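**Tratach estate as a first family car? Range in winter worries me**

**poppyclegg**
Evening all. We've got until the end of December to hand back the old diesel and I'm leaning towards the Tratach, the estate one, mainly for the boot. I drove one on Saturday from the dealer in Hellondale and loved it (so quiet!) but the salesman went very vague when I asked what it does in the cold. Anyone living with one?

**indside_dec**
Two winters in mine. I lose a fair bit when it's frosty, but I've never been stuck. Set it to warm up while it's still plugged in and you'll hardly notice. The boot is massive, by the way. We got a pushchair and a week's camping gear in with the blind closed.

**Troncoso_Tom**
Going to disagree with Dec there. Mine does around 88 miles of motorway in January before I start looking for a charger, and with two kids in the back that gets old fast. Lovely round town, I'll give it that. I'd have the petrol one.

**indside_dec**
88?! What speed are you doing, Tom? I've never seen it that low, and I've got the same battery as you.

**Troncoso_Tom**
Seventy, heater on, like a normal person.

**poppyclegg**
Ha, okay. Most of ours is school and my mum's, so perhaps it isn't a big deal. Other question then: the screen and that shiny black trim. The demo car was covered in fingerprints. What do you all use on it?

**indside_dec**
Plain microfibre, slightly damp, nothing else. I use the yellow ones.
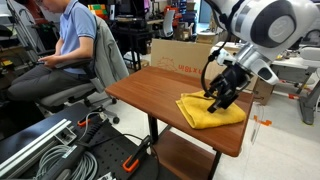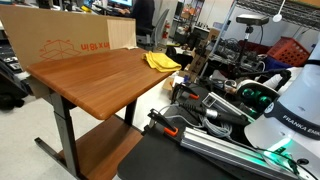
### Page 2

**gearknob_916**
Dec's right about the cloth, but please don't use the same one on your wheels and then on the screen. I did, and I've got a lovely swirl right over the map.

Poppy, ask what they want for the heat pump as well. I was quoted £1,753 for the winter pack and got it thrown in after a bit of sulking.

**poppyclegg**
Ooh, he never mentioned a winter pack! Ringing them in the morning. Tom, does yours have it?

**Troncoso_Tom**
No. Bought it used. Still say 70 is a normal speed.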